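Path robot slows and stops on light gravel — camera setup or something else?

Posted by Glenys Dobson, 21st January
Category: Outdoor robots > Setup and repair

We run a Veltby four-wheel patrol robot on the gravel track at Salian. It has a front camera and a lidar on the mast. The lidar side works fine. The trouble is the camera part, which marks the ground as "path" or "not path" and steers by that.

On the climb it slows to a crawl, then stops with code 113 (no drivable surface). If I drive it over the crest by hand it picks up again. It has done this since I put the front camera back on after changing a wheel motor in September. The lens is clean and the firmware is current. Exposure is on auto, full image. Mask is the factory one.

The stretch it has to drive looks like this from the camera:
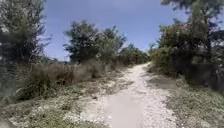
Answers

Trevor Catterall
Had the same code on ours. Reboot and redo the wheel calibration. Worked for me but we are on blacktop so maybe not the same thing.

Roxana Marinescu
I would leave the wheels alone for now. Code 113 comes from the camera side on these.

Your stones are nearly white in full sun and the trees on both sides are very dark. With auto exposure on the full image, the dark leaves pull the setting up and the gravel washes out. Once the loose stone and the smoother patch low in the middle both read as plain white, the software has very little texture to work with.

Do it in this order:

1. Park the robot on the track at the bottom of the climb, in sun, and put it in service mode.
2. Open Camera > Exposure and change the metering area from Full to Lower Half.
3. Set exposure compensation to -2 and save. Look at the live view. You should be able to pick out single stones. If it is still white, go down another step.
4. Check the camera tilt. Taking the camera off and putting it back nearly always moves it. Loosen both side screws, set the tilt to the mark on the bracket, and tighten them a little at a time, one side then the other.
5. Run the ground plane routine again. It needs a flat floor, so do it in the shed and not on the slope.
6. Drive the climb by hand once with logging on, then try it in auto.

Keep a copy of the old settings before you start. The service menu has no undo.

Danica Slanina
Agree with Roxana on the metering. I'd also look at the path edges. On a track like yours the gravel runs into the weeds with no clean line, and the factory edge setting is made for curbs. Change Edge Type to Soft. Ours hunted left and right until I did that.

Check the cable while the camera is off too. The plug on the back of the housing can sit half in and still give you a picture.

Glenys Dobson
Tilt was well off the mark, so that was my doing. Reset it, metering on Lower Half, compensation at -2, ground plane redone in the shed. It has gone up and over in auto several times now with no 113. I have not touched Edge Type yet — will try it if it starts to wander.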